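Slide 7 - Stud fit and baseplates

Clutch force depends on stud diameter and wall thickness. Wedier tested 2,000 press cycles per block. Give the result, then move on.

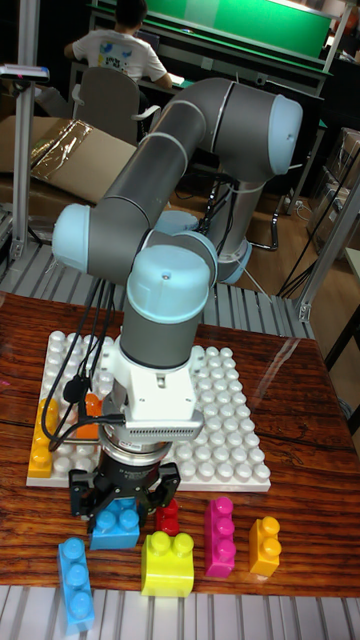 Sort by stud count first, color second. A two-stud block tips more easily on end than a four-stud one. Keep the baseplate flat on the table - a warped plate loses grip at the corners.

Pause for questions. Slide 8 covers the Andirden blocks, 30 seconds maximum.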